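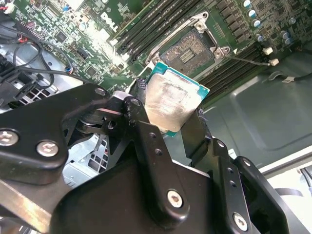
Fig. 4: The old processor and its open socket, with old paste still on the lid.

Section 3. Swapping the processor

I do this with the tower lying on its side and the board left in the chassis. You'll want a lint-free wipe, rubbing alcohol, and a good lamp. Shut down, pull the power cord, and hold the power button for 8 seconds before you touch anything!

1. Take off the cooler. Loosen the screws in an X pattern, a couple of turns each (mine fought me a bit, so be patient).

2. Push the retention lever down and out, let it come up, and swing the load plate open.

3. Lift the chip straight up by its edges. No sliding, no tilting until it's well clear.

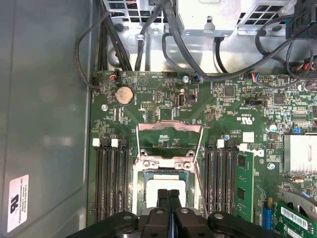 CAUTION: Keep fingers, sleeves, and wipes away from the socket contacts. I bent 2 on an older board and spent a whole evening with a magnifier and a sewing needle. If you have to walk away, put a socket cover on first.

4. Wipe the heat spreader with alcohol. Old paste smears before it lifts, so go through a few wipes, always working in from the edges.

5. Line up the notches, lower the new chip in, and let it sit under its own weight. Then close the plate and bring the lever back under its hook. It takes a firm push, and a little creak is fine.

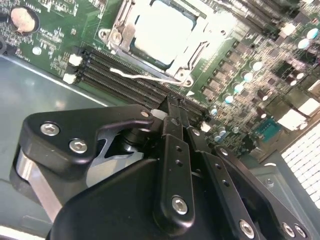
NOTE: Now's a great time to do the memory too, while the cooler is out of your way. Open the latches, match the notch on the stick to the slot, and press until it clicks. Darlene Carrier keeps a chart of which slots to fill first, and you'll find it in Section 5.

6. Check that no cable lies across the socket before the cooler goes back on.

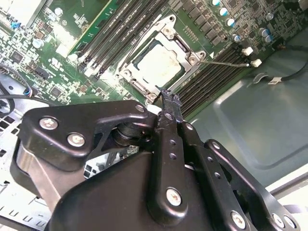
Fig. 5: Processor seated in the bracket, lid not yet clean. Repeat step 4 on any haze like this before you add fresh paste.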